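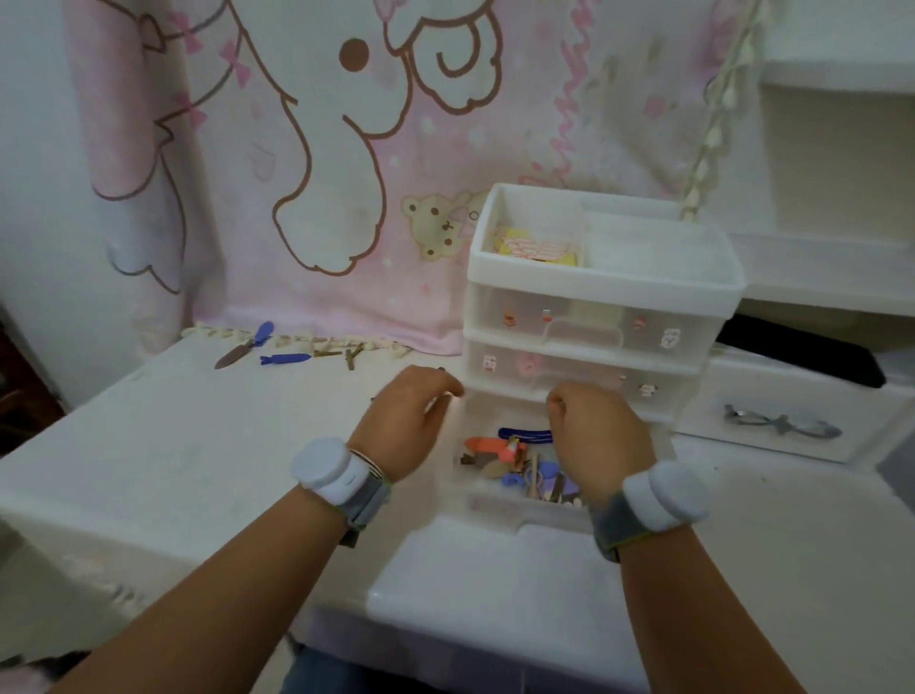

Foro Taller Morkanwood > Robótica casera > Brazo clasificador de trastos

tuercaloca
Resumen para los que llegáis nuevos: quiero un brazo de sobremesa que abra un cajoncito de plástico, saque pinzas del pelo y demás morralla y lo deje ordenado. De momento el cajón de abajo lo abro yo. Lo de dentro (palitos, cosas con hilo, una pinza azul oscuro) es justo lo que se le atraganta. Llevo gastados 219 euros y con dos manos sigo ganándole por goleada.

paco_servo
¿Qué servos llevas? Si son los Kirkovmont baratos, ahí tienes el problema.

tuercaloca
Los mismos. 20 euros el par, con su temblor de serie.

Limonero57
No son los servos. Son los hilos. Una pieza con cordel se engancha con otras tres y el brazo levanta el racimo entero, como quien saca espaguetis. Quita todo lo que tenga hilo y vuelve a probar.

paco_servo
O sea, ordenar el cajón a mano para que el robot ordene el cajón. Brillante.

Limonero57
Se llama prueba por fases, pero gracias.

mvila_cnc
Yo cambiaría el fondo antes de tocar nada. Una manta rosa con un perrazo o lo que sea de dibujos detrás de la mesa y pretendes que la cámara segmente bien. Sábana lisa y a correr.

tuercaloca
La manta no se toca. Hay acuerdos domésticos por encima de la visión artificial.

paco_servo
Con mvila en lo del fondo, y sigo diciendo que son los servos.

tuercaloca
Vale, el sábado pruebo sin hilos y con los servos de Prenddale que me presta el taller. Si arranca el tirador, lo cuento igual.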